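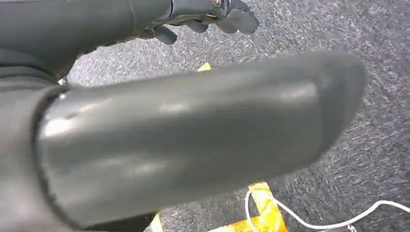

Cistden replied overnight that the Echeverría beach page still gives the old parking figures, and asked whether the lower lot had been measured again before we change anything.

November, 7.40 am

Measured it again this morning. Lower lot has 19 bays. The overflow strip by the Kekar road is 800 metres from the sand by the gravel path, and the page has it as a short walk, so that wording goes.

Path length from the upper gate to the north end of the beach: 1296 metres on the wheel. Pluludix export gives a longer figure as it follows the old line past the boat ramp. Used the wheel reading.

Toilets locked at both ends. Sign says they open again in spring, no month given. Dogs on lead all year on the picnic side. Still no sign at the north end, so left that field blank.

Record 3881 updated with the above. Old parking text kept in the notes column.

To do: check gate closing time after dark, ask Cistden which map base they want, redo the boat ramp line in Pluludix. Wheel brake is sticking again, needs oil.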